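4.2 Bench setup and collection at the shared shop

All recordings for the Zemum set were made in the Vedstead workshop, on one table, between December and 20th May. The workshop is shared, so the table had to be handed back at the end of most sessions. Setup therefore had to be quick. Shelf down, jar down, start recording. No fixed jig, no taped outlines after the first month (the tape lifted the padding and we gave up on it).

The hand-held gripper is the second Kozan build. Two dark finger blocks, padded, screwed on so they can be swapped between sessions without taking the mount apart. First build had bare fingers and slipped on glass, not reported here. Padding helped a lot but makes the fingers wider, and that matters under the shelf, see 4.3. Fingers were replaced when the padding started to peel, not on a schedule. Should have been on a schedule.

Total 2163 demonstrations, of which 351 were dropped. Most drops were tracking loss, the rest were operator error: wrong start pose, recording left running, jar knocked. We did not try to rescue partial demonstrations. Each session was capped at 64 demonstrations, after that the operators got sloppy and the paths got shorter and shorter. Sixteen layouts were used for the shelf tasks. A layout here means shelf angle plus jar postion, nothing else is controlled. Lighting was whatever the shop had on.

The shelf tasks are the hard part of the set. Objects go on top of the shelf, beneath it, or beside its legs. Under-shelf reaches are short on clearance and also darker, since the top panel shades the table. Exposure was left on auto, which in hindsight was a mistake, the first frames of a reach under the panel are often too dark to use. A typical view from the gripper is given in Figure 3.
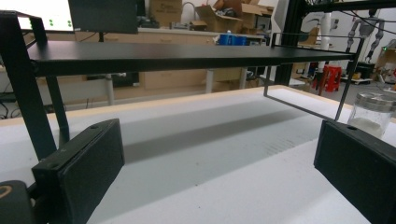
Figure 3. Gripper view of the shelf layout on the white, apparently padded table, lidded glass jar at right.

Background was left as is. Cabinets, boxes, other peoples projects. We considered a curtain and decided against it, the Muston baseline was trained with one and did poorly once it came down. Boxes on the far counter got moved by other shop users from week to week and we did not log this. Anyone using the set for place recognition should keep that in mind.

4.3 Finger width and clearance

Wide fingers cost us on the under-shelf layouts. Two effects, seperated below.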